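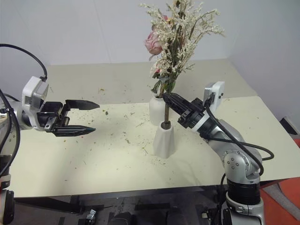
I've been living with the Enden two-finger gripper since June, and I finally feel like I've broken enough things with it to write a fair review. We run a two-arm setup, and I put a pair of the Endens on it, one per side, after years of grumbling my way through the Warkisine ones. My go-to test these days is dried flowers. Put a thin, dark stem between those long black fingers, hold it upright over the mouth of a faceted white vase, and you learn more about a gripper than you will from a week of picking up blocks. The crumbs all over the tabletop are the price of admission, by the way. Dried flowers shed if you so much as look at them, so budget for a hand vacuum!

First, what you get. Two gripper bodies, two sets of fingers (long tapered ones and short stubby ones), the wrist plates, a cable that is a good bit too short, and a printed sheet of setup steps that somebody clearly translated in a hurry. I had the first one bolted on before lunch. The second took me until dinner because I cross-threaded a screw and had to go begging to Siyabonga Naidoo for a replacement. My fault, but I'd still have loved a few spares in the bag.

The long fingers are the reason to buy this thing. They narrow down toward the tips, so you can get in among a bunch of stems without shoving the whole arrangement over, and they open wide enough that I can come in sloppy and still end up with the stem between them. With the Warkisine I was forever bumping the neighbor of whatever I wanted. It had these fat square pads, lovely for boxes, hopeless for anything that grows. Faith Mrema used it for a whole season and called it "the oven mitt," and I can't improve on that.

Grip force is where I had to fiddle. The setting runs on a plain number scale, and out of the box mine came set to 54, and at 54 a dried stem goes crunch. I worked my way down to 5, which holds a single stem and leaves it in one piece, though if you drag it against the rim of the vase it'll slide in the fingers. I can live with the slide. For heavier stuff I go back up, and at 92 I've never had anything slip, but please keep your own fingers out of there while you're testing that.

What I'd really like is finer steps at the low end. Going from 4 to 5 feels like a bigger jump than going from 50 to 60, and all the interesting flower work happens down there. I wrote to Enden about it and got a polite reply that said very little.

Now, cameras. I have one mounted up by each wrist, looking forward over the fingers, and I went in worried that the longer fingers would block the view. They don't, mostly. When the fingers are open I can see straight down the gap, and when they close on something I lose only the very last bit at the tips. On a thin stem that last bit matters, so I lean on the overhead view for the final inch. Xuelian Zhong tilts hers a few degrees outward and swears by it. I tried it and got a lovely view of the table edge, so your results may vary.

Cables! I mentioned the short one. The gripper's own lead reaches the wrist and then gives up, so I bought extensions, and now I've got loops hanging off both arms like laundry. They need slack or they tug when the elbow swings around, and if you give them too much slack they go looking for a vase to knock over. I lost a nice round one that way (a gift, sorry Mom). Velcro straps at every joint, with one big loose loop near the wrist, is the best I've come up with.

I also borrowed a Fuentealba from Tshepo Sibiya for a couple of weeks so I'd have something else to compare. It's a beautiful piece of work, very quiet, and it has a soft finger pad that's kinder to petals than anything on the Enden. If I were handling fresh roses all day I'd probably want that one. But it's slow to open, noticeably slow, and when I'm doing the same move over and over that little wait makes me want to chew the desk. It also wouldn't talk to my Skornau controller without a firmware update, and the update ate an entire afternoon. The Enden was happy with the Skornau from the first plug-in, no drama at all.

A few odds and ends. The open screws and linkages behind the fingers collect plant bits, so I blow them out with a rubber bulb every evening. The fingers pop off with one hex key, thank goodness. There's a faint squeak on my left one that comes and goes, and a drop of oil quiets it for a while. Naledi Mabuza has the same model and no squeak, so I'm guessing I got a grumpy one.

Would I buy them again? Yes, and I'd order the longer cable and an extra set of the tapered fingers in the same go. I've already bent one tip slightly on the edge of the table, and the replacement is still somewhere in the mail.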